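Section 4: Preparing the work surface and applying the first coat

Read this section through before you open the tin. Woluson table paint starts to thicken once the hardener is in, and the steps below have to be done in one session.

4.1 What you need

Woluson base, one tin
Woluson hardener, one bottle
Fesetti foam roller and tray
Sandpaper, fine grade
Masking tape
Lint-free cloths
Gloves and a long-sleeved shirt

Note: The Ra primer is needed only on bare wood or bare metal. On a surface that already has sound paint, skip it and go to step 1.

4.2 Preparing the top

1. Clear the table and move it away from the wall so you can reach all four sides.

2. Wash the top with warm water and a little dish soap. Rinse twice with clean water. Soap left in the corners will keep the paint from bonding there.

3. Let the top dry overnight.

4. Sand lightly in one direction until the shine is gone. Do not try to remove the old paint.

5. Wipe off the dust with a damp cloth, then with a dry one.

6. Tape the edges if you want the legs and apron to stay the old color. Press the tape down firmly with a fingernail.

Caution: Do not sand paint of unknown age without having it tested for lead. Many older desks and benches were painted before lead was restricted.

4.3 Mixing

7. Stir the base for 2 minutes, scraping the bottom of the tin.

8. Add the whole bottle of hardener. Half mixes do not cure evenly – if you only need half a tin, order the small Cemau kit instead.

9. Stir again and let the mix stand for 17 minutes. Small bubbles on top are normal and will break by themselves.

4.4 First coat

10. Pour a little paint into the tray and load the roller evenly.

11. Start at the far edge and work toward yourself in long strokes. Keep a wet edge at all times.

12. Leave the surface alone once it is covered. Going back over paint that has begun to set leaves marks that show through the second coat.

Note: The pale shades, 162 and up on the color card, often need a third coat over dark paint. Check the result in daylight before you decide.

13. Pull the tape while the paint is still soft, at a low angle. Keep the top free of dust until the next day, then continue with Section 5.

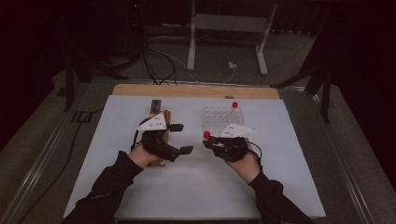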